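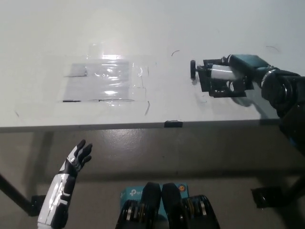 A clear plastic sheet taped to a white tabletop.

Lụa Diệp bought her white table in Plondamgate six years ago, and she still wipes it every evening. "A white table shows everything," she told me, "so you learn to be tidy."

For messy work she likes clear plastic, fixed with tape. It creases easily and it shines under a lamp, but you can see the table through it. Periklis Stefanou, who shares the workroom in Hollis, prefers old newspaper — he says plastic is cold under the hands.

They agree on the tape. It should come off slowly, pulled low along the surface, and never be left on until October.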